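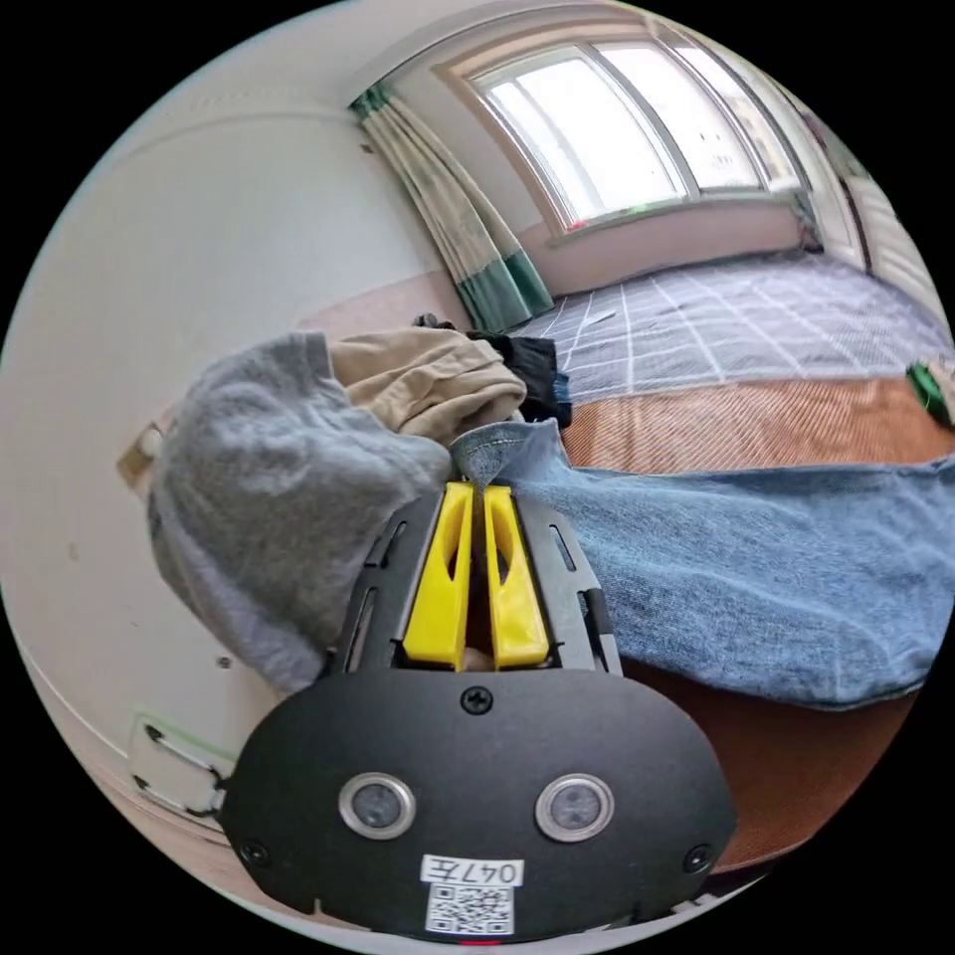 Jeans on the ribbed mat, next to the rest of the clothes

Pullar Summer Bed Mat — Tan, Woven

I sell a lot of bedding in my little shop, and this is the one I keep on my own bed from the first warm night until fall. It's a ribbed, woven mat that goes right over your sheet, and it feels so much nicer on bare legs than cotton does in July!

But I'm going to talk about laundry, because that's when mine gets the most use. A flat, firm layer on a soft bed is a really good folding surface. Jeans lie out straight on it, the legs stay lined up, and you can smooth the seams with your hand (try that on a puffy comforter). I dump everything at one side and fold on the mat.
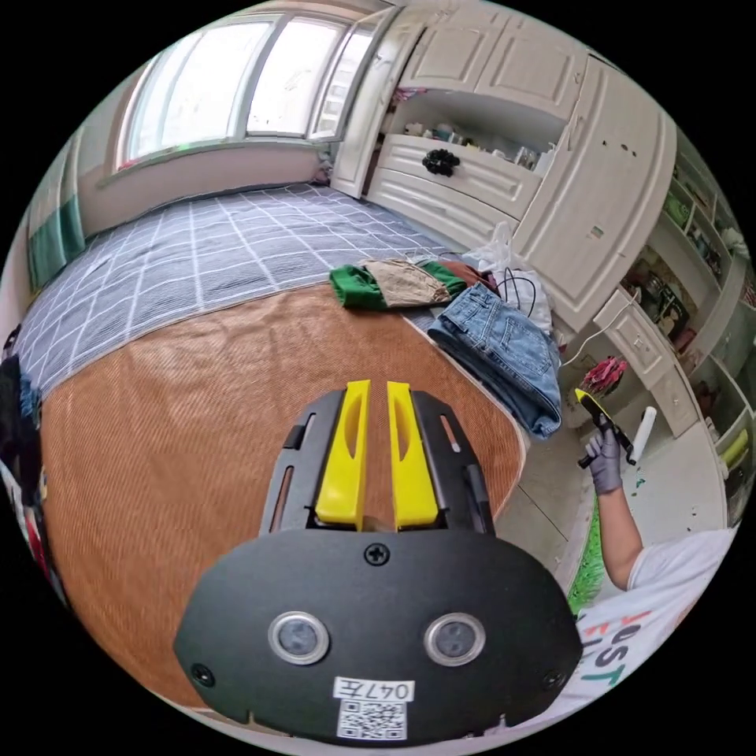 Naa Zakaria wrote to me that she bought hers for sleeping and now rolls it out in January too, just for folding, and that her one complaint is the storage strap, which she found too short. Fair enough — I asked Pullar for a longer one, and new orders come with it.

It doesn't have to cover the whole bed. I like leaving some of the bedspread showing past it, and the tan looks good with a gray-blue check. If you have a wide mattress and want full coverage, get two and lay them side by side.

For sorting, I go by weight. Heavy denim first, while I still have room, then pants, then knits. Shirts go last so they don't end up squashed at the bottom of the heap.

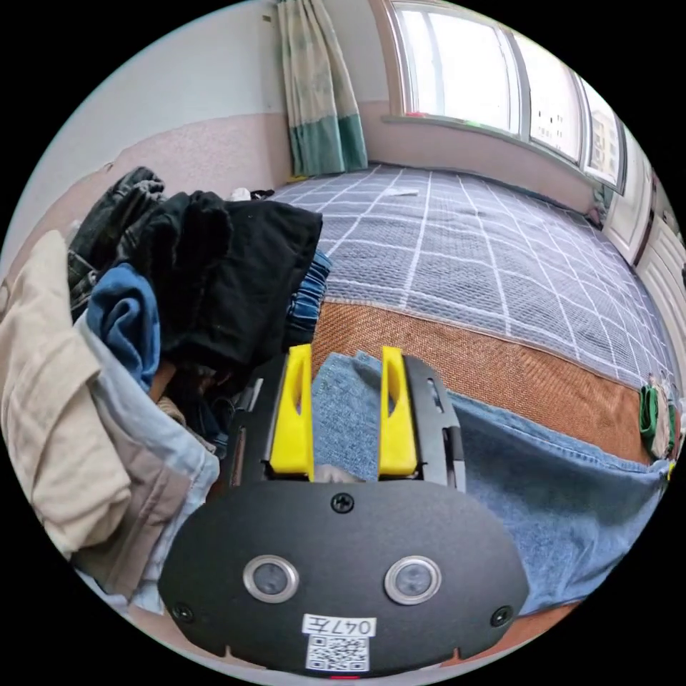 Size, price and care

One size, 60 inches across. The price is $43, and shipping is free on orders over $100. It weighs roughly five pounds, so you can carry it under one arm.

Wipe it with a damp cloth and let it air out flat before you roll it. No washing machine, please! Roll it, don't fold it, or you'll get a crease that takes weeks to relax.

Item number 227. Returns are fine for a month, strap included.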